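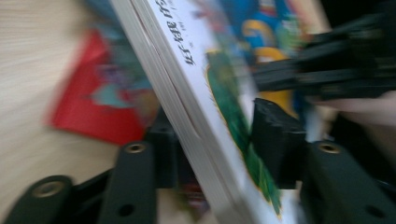 Ayanda Makhubela wondered whether the Chinese picture books should go on a shelf of their own or be mixed in with everything else by size, and that question ended up taking the better part of our first half hour, so it goes at the top of these minutes where it belongs.

**Ullurham Children's Reading Room, shelf and book meeting**
June 10, 2018

Present: Jamshid Mousavi (chair), Ayanda Makhubela, Riku Kamata, Shireen Potgieter, Ragnvald Wallin (taking notes, with apologies for my usual wandering)

**1. Where the Chinese books should live**

Ayanda's point was that families who come in looking for them shouldn't have to hunt through the whole room with a toddler on one hip. Riku felt just as strongly the other way. He said his own two found their favorites by bumping into them, and that a child who can't read a word of Chinese will still sit happily with a caterpillar for ten minutes (I can vouch for this, having a grandson). Shireen asked if we couldn't do both: keep a low shelf by the window for the Chinese titles and put a few face out in the big browsing box, swapping them every so often. Everyone liked this very much and there was a general feeling of relief.

Agreed: low window shelf, with a handful in the browsing box. Ayanda to choose the first lot.

**2. Thick paperbacks**

Jamshid brought up the thicker paperbacks, which are lovely to hold but hard on their spines when they get pulled out by the top. We had a long and friendly talk about how tightly to pack them. Riku likes a full shelf because the books stand up straight. Shireen likes a gap wide enough for a small hand, and she showed us on the table how a child grabs a book when the row is too tight, which made the case better than I can in writing.

We settled on leaving a hand's width at the end of each row, with a Bostine bookend to hold the rest upright. We have 17 of these at present and Jamshid thinks that will do for the low shelves. The tall shelf can wait until September.
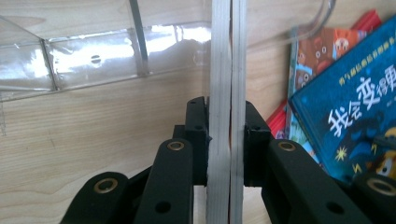 *Item 2: what look like page edges, held upright.*

**3. Mending and covering**

Shireen has been through the mending pile and there are 24 books in it, mostly loose pages and a few corners that have gone soft. She is happy to take them home in two batches and would be glad of company. Ayanda offered an evening and, I think, a cake.

There was some discussion of clear covers. The Narinero film we bought last time goes on beautifully but it is a devil to get off again if you start crooked, and I confess that two of the crooked ones are mine. Riku would like to try the Pyo slip covers instead, which fold on and need no glue. We agreed to buy three packs and try them on the paperbacks only. The hardbacks have managed perfectly well without.

**4. The catalog**

Riku reported that the list now stands at 2670 titles and thanked everyone who sat with him typing. The Chinese titles are entered in characters, with the English name after them where we know it. Jamshid asked that the English go on the little spine labels too, so that anyone on the desk can put a book back in the right place. Ayanda will check the characters before the labels are printed. She has already caught one that I copied out wrong, and was very kind about it.

**5. Anything else**

Shireen asked for a second lamp over the window shelf, as it gets dim there late in the afternoon. Jamshid has one in his garage that he will bring in and test.

A grandmother has written us a nice note asking for an evening story time in two languages. All in favor. Ayanda and Riku will find a date between them and tell the rest of us.

**To do**

- Ayanda: first choice for the browsing box; check characters for the labels
- Riku: order Pyo covers; story time date with Ayanda
- Shireen: first mending batch
- Jamshid: lamp, bookends
- Ragnvald: type these up, write back to the grandmother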